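The Clidby Line

The last bus from Morura to Clidby left at 13 minutes past the hour, and I had ridden it for four years before I learned that it was going to be cut. A sheet of paper was taped to the glass behind the driver. It gave the date, 7 Jun 2022, and the number to call with questions.

I called the number at lunch. It rang for a long time and then went to a message about office hours, which were the hours I was calling in.

My mother had lived in Clidby since she married. After my father died she stayed on in the house by the feed store, and I took the bus out to see her every week with a bag of groceries and whatever mail had come to my place for her. It was 51 minutes each way. I don't drive. I had a permit once and let it lapse.

I told her about the notice while she was shelling peas. She asked whether the Serham bus would still run. I said it would, but Serham was on the wrong side of the river. She said people used to walk across at the low dam. I said she was 70 and I had a bad knee, and she went on with the peas.

On the last night there were four of us on board. The driver had the radio on low. A man got off at the grain elevator and shook the driver's hand, and after that the woman across from me did the same at her stop, so when my turn came I had to do it too. His hand was very dry. He said to watch the step.

I wrote most of this down at work the following week, a little at a time, between claims. The desk at Li Freight is white and wide and there is never much on my side of it. When somebody came down the aisle I closed the lid and waited. 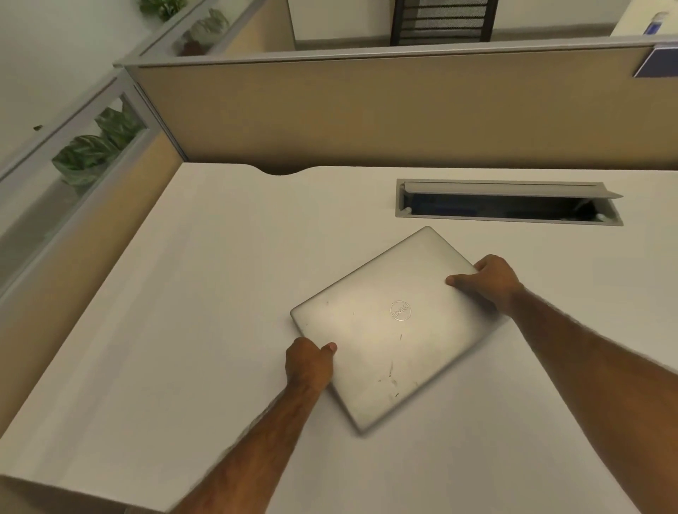
My mother read it in June, on paper, because she won't read on a screen. She said I had the bus wrong, that it was never 51 minutes, it was closer to an hour when the creek was up, and why had I left out the dog that used to ride alone to the elevator and get off by itself?

I said I didn't remember a dog.

She said everybody remembered the dog. It was brown, with a torn ear – the driver before this one used to open the back door for it. She told me to put it in after the part about the peas.

I have a ride out there now, twice a month, with a coworker who has family past Clidby. We go by the old stop at the elevator. The bench is still there and the sign has been taken off its post. Last time I looked for a dog, and there was one, asleep by the scale house, but it was black.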